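Wednesday, July 7, 2021

So the old wagon is finally gone! I'd been putting it off since January, when the mechanic in Lougher quoted me 280 dollars just to look into the noise from the back axle (the noise stayed, the 280 dollars didn't). A fella from Kasismont gave me 2000 for it, which was more than I'd hoped, and I threw in the roof racks because I felt a bit guilty about the colour of the bonnet.

Now I need something to replace it. I drove a little hatch at the yard in Gosell and liked it a lot — light steering, decent seats, tyres nearly new — but the boot is tiny and I carry a lot of junk. The diesel ute next to it was some 3000 dearer and felt like steering a wardrobe. I'm leaning towards the hatch and a cheap trailer.

If anyone out Keveven way is selling a trailer for under 1000, sing out in the comments. Rust is fine, within reason. I've got a tow bar to sort out first, and the rego, and I still haven't rung the insurance mob.
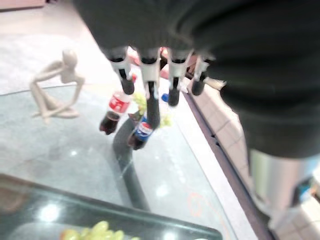 Two soft drink bottles on the glass-topped table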